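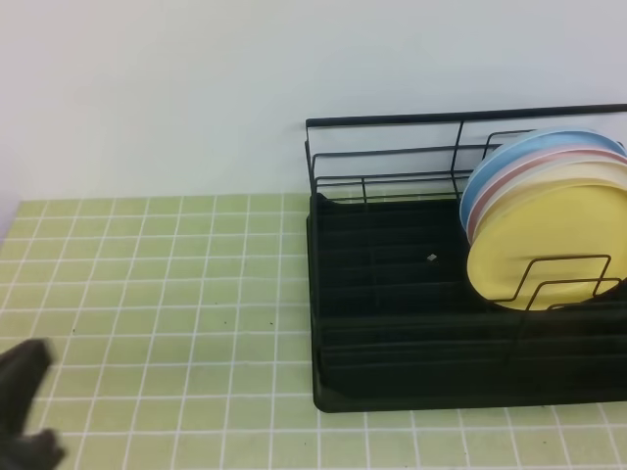

Plastic plates standing in a black wire rack with a ribbed drip tray, on a tiled worktop.

How to set up and look after a wire dish rack

26 October 2018

A dish rack needs very little attention, but most people give it none and then wonder why the tray smells. These notes cover choosing a spot, loading the rack and cleaning it. They apply to any wire rack with a lift-out tray, such as the Trova or the smaller Sani.

Where to put it

Stand the rack next to the sink if you can, on the side you naturally reach for after rinsing. Leave a finger's width between the back rail and the wall. A rack pushed hard against paint will mark it, and water collects in the gap where you can't see it.

On a tiled worktop, check that the feet sit on the tiles themselves. If one foot drops into a grout line the rack will rock each time you add something heavy. Move it along until it sits level. Grout also holds water longer than the tiles do, so wipe along the front of the tray at the end of the day.

Loading plates

1. Scrape and wash the plates, then rinse both sides under the tap.
2. Hold each plate over the sink for a moment and let the worst of the water run off.
3. Start at the back of the divider and work forwards, with all the plates facing the same way.
4. Put the largest at the back. If they are all one size the order makes no difference.
5. Leave an empty slot between plates if you have room.

Plastic plates take longer to dry than china. They don't hold the heat of the washing water, so drops stay on the surface, and being light they tend to lean together and trap water where they touch. If yours have slumped into a stack, spread them out or turn the front one round halfway through. Finish them with a tea towel before they go in the cupboard.

Keep the open end of the rack for bowls and mugs, upside down and slightly tilted. Pans are better dried by hand. A heavy one can bend the wire, and bent wire is where the coating starts to crack.

Cleaning the tray

Empty the tray daily. Once a week, take everything out and lift the wire part off. Wash the tray in hot soapy water and run an old toothbrush along the grooves, where crumbs and bits of food settle. Dark trays hide limescale when wet, so let it dry and look again.

For limescale, pour in enough white vinegar to cover the ridges, leave it for 2 hours, then scrub and rinse well. Don't use vinegar on bare or chipped metal.

Checking for rust

Look at the joints where the wires cross and at the underside of the feet. Rub any small orange spots with a dry scouring pad, wipe clean and dry thoroughly. Rust on the feet will stain grout, and the stain is hard to shift. If the coating is peeling in several places, replace the rack.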